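Sorting the shed before winter

I've put this off since we moved to Breltgate. The shed came with the house and so did everything in it, and for two years I just added my own things on top. Last week I took three days off work and emptied it onto the lawn.

The first day was only carrying. I made four piles: keep, give away, tip, and don't know. The last one was the biggest by lunch. There were paint tins with the labels gone, a bag of curtain rings, half a pram, and most of a bicycle. Effie Geddes from next door came over and claimed the bicycle for parts, so that went over the fence straight away.

Hardware was the slow part. The previous owner saved every screw he ever took out of anything, and he kept them in coffee jars, margarine tubs and one sock. My first plan was to sort by length. I gave that up after an hour. Now I sort by what I'd be doing when I went looking: deck screws, plasterboard, hinges and door hardware, picture hanging, and a tub for odd bolts. If I can't name a job for a thing, it goes in the odd tub, and when the tub is full I'll take it to the scrap metal bay.
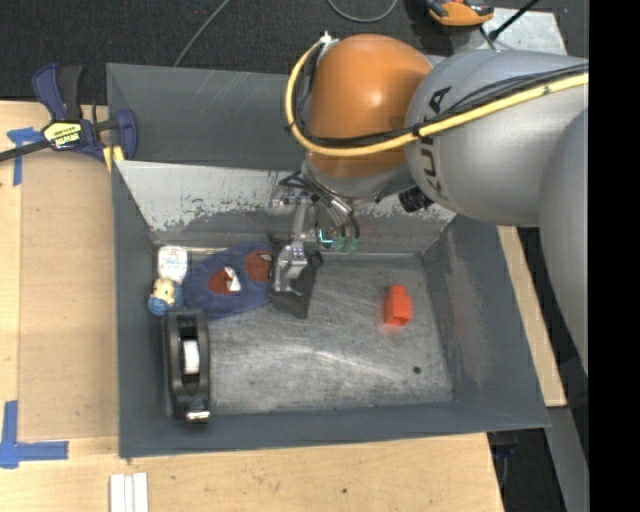 I also stopped buying small containers. The drawers I had before held a tiny amount each and I never remembered which was which. Wide, shallow tubs work better for me. I can see the bottom of them, and it's quick to push things around with one finger until the right size turns up. I wrote on the fronts with a paint marker. Masking tape labels fell off last summer in the heat.

The tip charged me $27 for a trailer load, less than I'd expected. Paint goes to a separate counter and they take it for free, but you have to keep the lids on and stand the tins upright. I had to go back for a second run with the carpet offcuts.

Shelving came next. I used brackets I already had and bought two lengths of pine. The back wall isn't square, so the top shelf has a gap behind it at one end. Small things will roll down there eventually and I'll deal with it then.

Still to do: the window latch, the hooks for the rakes, and the don't know pile, now under a tarp beside the water tank. Muthoni wants the curtain rings if she can find a rod to match. I've told her she has until December.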